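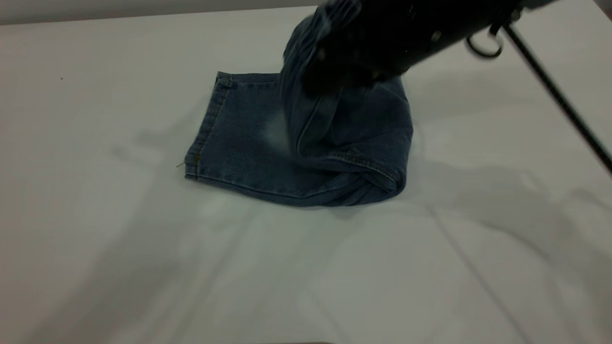 About Caron

Hi, I'm Joanne Sowerby, and I run Caron, a small sewing and mending school on the second floor of the old Nallthorpe building. If you've come up the stairs already, you know about the stairs. If you haven't, there are a lot of them, and there's a freight elevator around back that you're welcome to use if you call ahead so one of us can come down with the key.

I learned to sew from my grandmother, whose name was Caron before she married, and she was not a patient teacher! She'd watch me pin a hem, sigh, pull out every pin and hand me the lot to start over. I still pin a hem exactly the way she wanted it, but I promised myself that if I ever taught anyone I'd let them make a mess first. So that's pretty much how the beginner class works. You bring in something you already own and like, we look it over together, and you have a go.

I spent 11 years doing alterations in the back of a dry cleaner before this. Waistbands, zippers, prom dresses, a truly alarming number of bridesmaids. People would come to pick up their pants and ask me how I'd done it, and I'd end up explaining over the counter while the line got longer and my boss got redder. One November I rented a room for a single Saturday, put up a sign at the library, and hoped for the best. Enough people came that we ran out of chairs, so I rented the room again (and bought chairs).

What we teach

Most people start with Basics, which is six evenings of hand stitching, buttons, hems and seams. After that there's Machine One, where you get to know a sewing machine well enough to stop being afraid of it, and then Machine Two, which is zippers and linings. We keep groups small. The room holds 16, but I stop at 10 for anything with a machine in it.

Jeans get their own class because everybody asks about jeans. Knees, inner thighs, back pockets, the hem you keep stepping on – Remo teaches all of it, and he'll also show you how to shorten a pair and keep the original hem, which feels like a magic trick the first time you do it. Bring a pair you don't mind practicing on as well as the pair you love. And please wash them first.
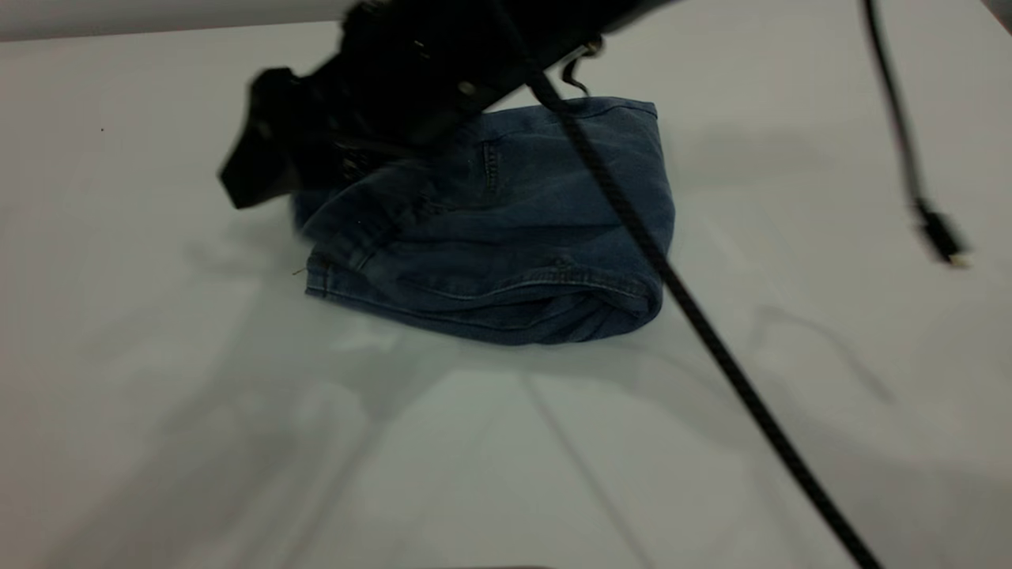
Fabric on the white table, Nallthorpe.

Who you'll meet

Remo Rizzi teaches denim and canvas and anything else that breaks needles. He used to repair boat covers and he has opinions about thread, so don't ask unless you've got a minute.

Armelle Pons does our knitwear and darning classes. She can match yarn by eye better than I can with the yarn in my hand, and her waiting list is the longest one we have, so do sign up early. I took her sock class myself last year and came out of it with one very good sock.

Kamran Bakhtiari keeps the machines going. He services ours, and on the first Monday of the month he'll look at yours too if you carry it in. There's no charge for a look. If it needs parts he'll tell you what they cost before he orders anything, and sometimes he'll tell you it isn't worth it.

Then there's Lila, who is a greyhound and mostly sleeps under the front desk. If you're not comfortable around dogs, let me know and she'll stay home that day.

The fabric shelf

We take donated fabric, thread, buttons and zippers. Anything bigger than a dinner napkin is useful to us. Students can use whatever is on the shelf for practice, and what we can't use goes on to other classes around town. We can't take foam, old pillows or anything with moths in it, and yes, that last one is there for a reason.

Prices and getting in touch

Basics is $146 for the six evenings, with needles and thread included. If that's more than you can manage right now, send me a note. We keep a couple of places in each group at whatever you can pay, and I'm the only one who sees who has asked.

The easiest way to reach us is the form on the contact page. I answer those at night after class, so expect a late reply. You can also just stop by while we're open – ring the bottom bell, the top one belongs to the dentist.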